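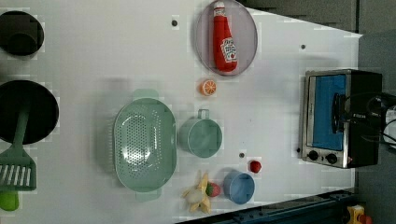
Where we've got to with the Turura clinic sessions

September 16, 2022

Hello all, and thanks for the nudge. I know I promised this before the summer was out, but the new hygienist only started a few weeks back and I wanted her numbers in as well (they're good!).

So, the grant paid for free check-ups and fluoride varnish for children who aren't registered with a dentist. We've now seen 641 of them across 8 schools, which puts us a bit over halfway to the 1231 we wrote down in the application. I'd hoped to be further along. Two of the schools moved their dates because of sports days and one lost our consent forms, twice, so we had to print the lot again and start from scratch. The new forms fit on one side of paper and they come back much faster.

Of the children we've seen, 61 needed to be passed on for fillings or an extraction. Tymofii Derkach has been ringing the parents himself, mostly in the evenings, and he's found that a lot of them had tried to get a place at a practice and simply given up. Arkero have agreed to keep a few slots open for us each month, so that's where most of the referrals are going now. The wait is still longer than I'd like.

Money next. We're under on travel and over on gloves and varnish, and I'd like to move the difference across if you're happy with that. The portable chair from Fekska needed a new footrest, which came out of the repairs line. Nothing else has broken, touch wood.

The brushing talks for parents have been slow. We put the first ones straight after school and hardly anyone could stop, what with younger ones in pushchairs and tea to get on. The morning ones at drop-off went far better, and people stayed behind to ask about bottles, dummies and when to start flossing (we ran over by ages, I'm afraid!).

From October we'll be back at the schools that moved their dates, then on to the nurseries. Could you let me know about the travel money before then, so I can get the varnish order in?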